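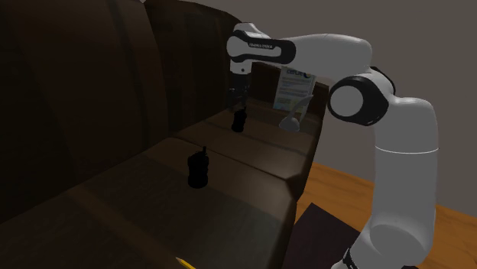 Welcher Regler eignet sich besser für das Greifen kleiner Objekte auf weichem Untergrund? In unseren Versuchen war es der Impedanzregler, vor allem bei schmalen Objekten.

4.2 Vergleich der Regler in der Simulation

Verglichen wurden zwei Regler, der Positionsregler aus Zaltel und der Impedanzregler Udik. Beide steuern denselben Arm mit Parallelgreifer (Abb. 3). Für jeden Regler wurden 203 Griffe simuliert, davon wurden 193 mit Udik erfolgreich beendet. Die Parameter blieben über alle Durchläufe gleich - nur die Startlage der Objekte wurde variiert.

Abb. 3: Simulierte Szene mit Sofa, Arm von Franka Emika und zwei kleinen schwarzen Objekten auf den Sitzpolstern.

Die Steifigkeit in Richtung der Greifachse wurde bei Udik auf 2000 N/m gesetzt. Bei Zaltel beobachteten wir öfter ein Kippen des Objekts, bevor die Finger geschlossen waren. Die Ergebnisse am realen Arm in Lund werden in Abschnitt 4.3 behandelt.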